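Vaida Ots
Thread on moving a small workshop's backups off one ageing box and onto something that can be restored. Mostly notes to myself, posted in case they save someone an afternoon. 1/14

Vaida Ots
Starting point: one file server (hostname pinto), one external drive on a shelf, one nightly copy job. The job had been reporting success since September. The drive had been full for most of that time. 2/14
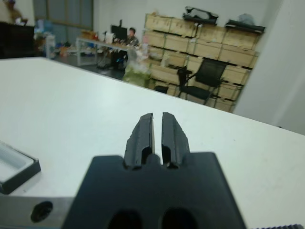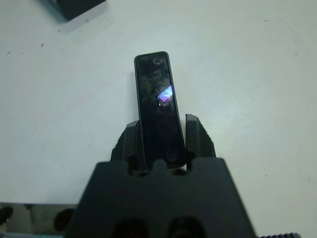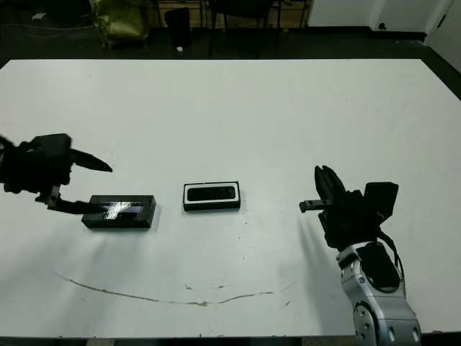 WHAT WAS ON IT
3/14
Total on pinto was 700 GB. After removing duplicates and old installer files, 366 GB. Of that, 138 GB is data we could not recreate. The 138 is the only figure that matters for planning.

4/14
Sorting took longer than the copying did. I made a plain text list of top-level folders and put a letter beside each: K for keep, R for can be rebuilt, D for delete. Anything without a letter after a week was treated as K.

5/14
Invoices and drawings are K. Exported PDFs of drawings are R, except the signed ones. Signed ones now live in their own folder so the rule can be written as a path.

THE NEW LAYOUT
6/14
3 copies. Live data on pinto, a versioned copy on a second machine (lerkport) in the other building, and an encrypted drive that goes off site. Only the K folders go to the drive.

7/14
lerkport pulls from pinto. pinto has no login on lerkport. If pinto is compromised it can't reach across and wipe the history. Same software as a push setup, the job is just scheduled at the other end.

8/14
Schedule: pull at 1:30 am, integrity check at 4 am, report at 6 am. The report lists bytes added, files removed and free space on the target. The old one said "completed" and nothing else.

9/14
Retention is daily for a fortnight, weekly for a quarter, monthly after that. Month-end accounts are kept separately and never pruned.

THINGS THAT WENT WRONG
10/14
File names with a trailing space. Fine on the source, rejected on the off-site drive's file system. I renamed them by script, then found two spreadsheets that linked to the old names. Check for links first.

11/14
The accounts database was being copied while open. The copy looked normal and would not mount. It now dumps to a file at 1 am and the dump is what gets pulled. The live database folder is excluded.

12/14
Clock drift on pinto put its timestamps ahead of lerkport's, so some changed files were skipped. Both now use the same time source. I ran one full checksum pass afterwards to catch the strays.

TESTING
13/14
Restore test is monthly: one whole folder, one single file from an older version, and the database dump loaded on a spare laptop. Write down how long each takes. The first time, the folder was easy and the dump failed on a missing permission.

14/14
Still to do: a second person needs the drive passphrase, on paper, in a sealed envelope kept somewhere other than the office. I also want an alert for when the 6 am report doesn't arrive at all. At present I have to notice it's missing.

Vaida Ots
Replying to a couple of messages: yes, the label on the off-site drive has a date and a colour code. No customer names on it. The colour tells you which of the two drives is due to come back.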